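Sat 16 April

The gripper budget came back on Thursday with a question mark next to one line, so I spent the morning redoing it. The line was spare fingers. I had put down 11 pairs for the year and Teun Vanhove wanted to know why we need that many when the grippers themselves came with a set each.

I went through the old orders. Pomex quoted 1,784 for a pair of hand-held grippers with cables and marker plates. Felico came in lower but charges separately for the plates, and by the time you add shipping the gap is 100. I would still go with Pomex. Their finger pads can be swapped with one screw, and with the Felico model you send the whole head back.

The pads are where the money goes. We do a lot of slotting work, putting boxes into racks and taking them out again, and rigid plastic edges are hard on soft pads.

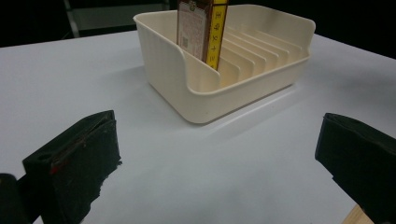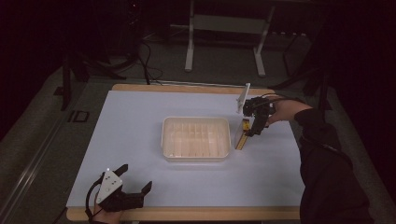
I have put the spares down as their own line now, 874 for the year, so it doesn't look like it was tucked into the purchase price. Teun said that was fine as long as we stop ordering them in ones and twos.

Two things are still open. Verhoeven has not answered about the second table, and I don't want to order it until I know if they deliver upstairs. The other is the cable covers. I left those out completely the first time — my mistake — and they will have to come out of whatever is left in July.

If anyone has used the Urnetti pads for more than a few weeks, I would like to hear how they held up.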